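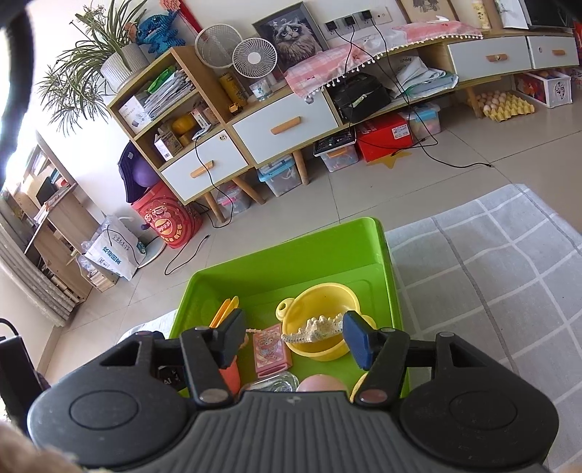
Hosside Cube Shelf Unit and Hosside Low Cabinet: Review for Small Family Homes

Prepared by the Cetum Household Advice Office
Reviewer: Thierry Leblanc
Second reader: Alfie Pearce
Published Sep 1, 2024

Purpose of the review

The Cetum Household Advice Office publishes reviews of furniture and household goods for its registered households, of which there are 3,019 at the time of writing. Storage for rooms shared by adults and a young child is the subject on which the office receives the most letters. Many of these letters come from homes in which one room must serve for sleeping, play, desk work, and television, and in which there is no separate place to put toys at the end of the day.

This review covers two pieces from the Hosside range: the cube shelf unit, with open compartments and white drawers, and the low cabinet, which stands on angled wooden legs and is intended to go under a television. Both were bought at the full retail price from an ordinary store. The maker was not told of the review and had no part in it.

The pieces were kept in daily use for 14 weeks in a furnished room with a tiled floor. The household was asked to use them as it saw fit, and no rules were given about what should be stored where.

Delivery and assembly

Each piece arrives in its own flat carton. The shelf unit carton is awkward on stairs and should be carried by two adults. The cabinet carton is longer but easier to grip.

Assembly of the shelf unit was completed in one afternoon. The printed instructions are clear as far as the outer shell, after which the drawings become small and the difference between the left and right drawer runners is easy to miss. The reviewer fitted one runner backward and had to take it out again. The screw holes were clean and in the correct places, and no part was missing.

The legs of the low cabinet are attached from beneath while the cabinet is lying on its back. It should then be lifted, not tipped, onto its feet. The instructions mention this on the last page, by which time many buyers will have done otherwise. The office recommends that the warning be moved to the front.

The cube shelf unit in use

The open compartments are the main strength of this piece. They accept documents and folders lying in a stack, and they are also of a good size for the small boxes, flasks, and toy vehicles that tend to gather wherever there is a flat surface. Papers laid flat did not curl or catch on the edges. A child can see what is in the lower compartments and can reach it without help.

The weakness is equally plain. An open compartment shows everything that has been put into it, and a stack of papers next to a toy truck will look like exactly that. Households that want a calm-looking wall will need boxes of their own. Hosside sells inserts for the unit, but these were not tested and the office takes no position on them.

The drawers run quietly and close fully when pushed from one corner. Their wooden handles are easy to grip with wet or soapy hands. The white fronts mark readily with crayon. Marks came off with a damp cloth when treated on the same day, and less well afterward. The drawers have a stop at the back, although a determined child can lift a drawer past it.

The top of the unit is deep enough for a potted plant, a desk fan, and a framed picture leaned against the wall. The reviewer noted no movement in the top when a fan was running. Plant owners should use a saucer. The finish on the top is the same as on the sides and is not described by the maker as waterproof.

A wall fixing is supplied. It must be used. The office will not recommend any shelf unit in a room used by children unless it is fixed to the wall, and this applies whether the unit is heavily loaded or not.

Everyday tidying

The larger question for most readers is whether furniture of this kind makes it easier to put toys away. The answer depends a great deal on what is used between the floor and the shelf.

The household in this review gathered its small toys in a green plastic container and carried them from place to place. Toy food, a play pot, rubber animals, and balls all went in together. This proved to be the most useful habit observed during the review, and it cost nothing. A container with upright sides and an open top can be set down wherever the child is playing and filled without sorting. Cookie tins and food trays serve the purpose as well as any purchased bin.
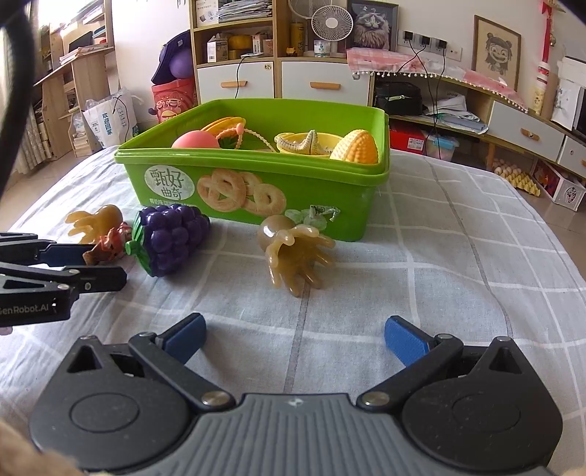

The office tested the same habit against a purchased alternative, the Petridis lidded toy bin. The Petridis bin is well made and its lid fits closely. The lid was removed in the first week and was not put back. A lid adds a step, and a child of preschool age will usually skip it. The bin is also too tall for small toys, which sink to the bottom and are then tipped out onto the floor to be found. A shallow container is to be preferred for play food and figures. Deeper bins are better kept for blocks and soft toys.

The following practice is suggested for households that wish to try this method.

Keep one container for small toys and leave it in the room where they are used.

Fill it at the same point in the evening, with the child taking part.

Remove wrappers and card packaging as they appear. These make up a surprising share of what is found at the bottom.

Do not sort by type at this stage. Sorting may be done once a month, or when the container will no longer hold its contents.

Rinse rubber and plastic toys in warm water with a little dish soap, and let them dry before they go back in with the others.

Larger items, such as exercise balls, did not find a home in either piece of furniture. The floor beside the shelf unit was used for these, and readers with a narrow room should allow for it when measuring.

The low cabinet in use

The low cabinet is the plainer of the two pieces and, in the view of the second reader, the better built. Its drawers are wide and take table linens, chargers, and board games without difficulty. The legs raise it enough for a broom or a flat mop to pass beneath, and on a tiled floor this is a real advantage over a cabinet with a solid base.

The height of the top will suit most televisions viewed from a bed or a low sofa. It also suits a small child who wishes to put things on it. The household covered the top with a pink cloth edged with tassels, and the cloth did good service against dust and scratches. Cloths that hang over the front can be pulled, however, and nothing heavy or breakable should be placed on one if there is a toddler in the home.

The most serious fault found in the cabinet concerns cables. The back panel has no opening for them. Where wall sockets are above the cabinet, the cables must come down over the top and on to the floor, where they are visible and can be caught by a foot or a toy. Adhesive clips along the rear edge were a partial remedy. A cabinet sold for use with a television should have a cable opening, and the office has written to the maker to say so. No answer had been received in July, when this section was drafted.

Readers may also consider the Trultano media bench, reviewed by this office in an earlier bulletin. The Trultano has two cable openings and a shelf behind them for a power strip. Its drawers are narrower and it sits directly on the floor. For a room with many devices it remains the better choice. For a room in which the cabinet must also hold household goods, the Hosside is to be preferred.

Care and cleaning

Both pieces were wiped weekly with a soft cloth that had been wrung out well. The maker advises against spray polish, and none was used. The open compartments collect dust at the back corners and should be emptied for cleaning at intervals. The handles were tightened once, by hand, and did not work free again.

One shallow dent was found on the front edge of the cabinet top at the final inspection. The household could not say how it had been made. It had not broken the surface and is not held against the product.

Price and value

The two pieces together cost $2,264 with delivery included. This is high for furniture that the buyer must assemble, and there are cheaper shelf units that hold as much. The office considers the shelf unit to be somewhat overpriced. The cabinet is fairly priced for its construction, with the reservation already given about cables. There is no discount for buying both.

Findings

The Hosside cube shelf unit is recommended for homes that need mixed storage within reach of a child, on condition that it is fixed to the wall. Buyers should budget for boxes if they do not wish the contents to be seen.

The Hosside low cabinet is recommended with reservations. Buyers are advised to check the position of their wall sockets before ordering, and to buy cable clips at the same time.

The Petridis lidded toy bin is not recommended for small toys. It may be considered for larger ones.

Letters about this review may be left at the front desk of the office, marked for the attention of Thierry Leblanc. Replies are sent in the order in which letters are received.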